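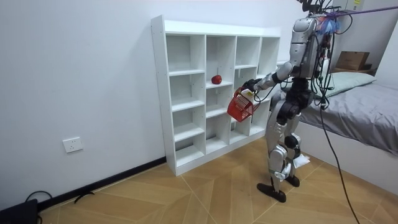 *At the shelf with the basket in the hand. Black cable from the hip goes down to the floor on the bed side.*

**shelf_cell_2** (thread starter)

Hello all. I look after one humanoid in our small room at Broldale. The task is simple: walk to the white shelf, hold the basket by its handle, pick the apple. The shelf is against the wall and all other cubbies stay empty for now.

My trouble is the long black cable from the hip. When the robot steps toward the shelf, everything is good. When it steps back, the cable stays where it fell, and the rear foot can come down on it. It happened twice in February. Now I stop every 14 runs and lay the cable by hand in a wide curve, away from the feet. I would like to hear how others do it, before I start to drill holes in the ceiling.

**torque_and_tea**

Don't drill yet. Can the cable leave the body higher up? From the hip it will always want to land near the feet. We took ours from the back of the shoulders and the problem went away the same afternoon.

**shelf_cell_2**

I thought about it. But the top is already full: there is a thick bunch of black wires there, and the purple line goes up from the same area. I am afraid that one will pull on the other when the torso turns.

**torque_and_tea**

Then tidy the top first. That bunch would worry me more than the floor cable.

**grey_gripper**

I don't agree with the shoulder idea. A cable from above moves with every turn of the torso and pulls on its connector each time. On the floor you can see what it is doing. Put a clamp at the hip with a small loop behind it, so if the foot does catch the cable, the clamp takes the pull and the connector doesn't. We use the Grasto clamp, size 24. Check the screws when you charge the batteries.

**shelf_cell_2**

The clamp is a good idea, I will order one. Does the loop touch the thigh shell when the knee bends? There is not much space on ours.

**grey_gripper**

It can. Turn the clamp 90 degrees so the loop points to the rear. Then bend both knees slowly by hand with the power off and look from the side.

**nic_giolla_lab**

Writing from the Nic Giolla workshop. Please look also at the basket. A long cable is one thing, but a basket on the end of a stretched arm swings, and the robot makes small steps to correct. More steps, more chances to stand on the cable. Do you have a side view of the hold?

**shelf_cell_2**

Yes, from the same session:
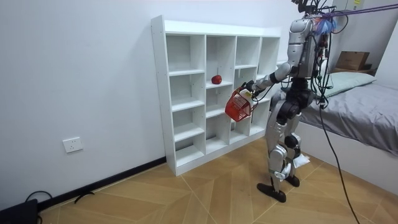

*Side view of the hold. Basket at an angle in front of the middle cubbies, apple a little higher and to the left.*

The fingers have the handle, but the basket does not hang level. I did not pay attention to it before you asked.

**nic_giolla_lab**

Thank you, very clear. I would mark the centre of the handle with coloured tape and always hand over the basket at the mark. Also try one run with no basket at all and compare the steps.

**torque_and_tea**

Good test. I still say move the cable up, but do the test first. And what is the small white piece low down on the leg? If it's paper, take it off before it gets into the ankle.

**shelf_cell_2**

I will check the leg before the next start and take it off.

**drostix_user**

For the cable on the floor: we have a flat Drostix sleeve on ours. It is heavier, so it stays where you put it. But on a smooth floor it is slippery under the foot, worse than the bare cable, so keep it only on the last part, far from the robot.

**grey_gripper**

Agree with this. No sleeve near the feet.

**shelf_cell_2**

OK, my plan: run without the basket, then tape on the handle, then the clamp when it arrives. The shoulder route I will leave for later. I also want to move the black thing in the corner, because its own cable lies along the baseboard and I don't like a second cable on that side. I will write the step counts here when I have them.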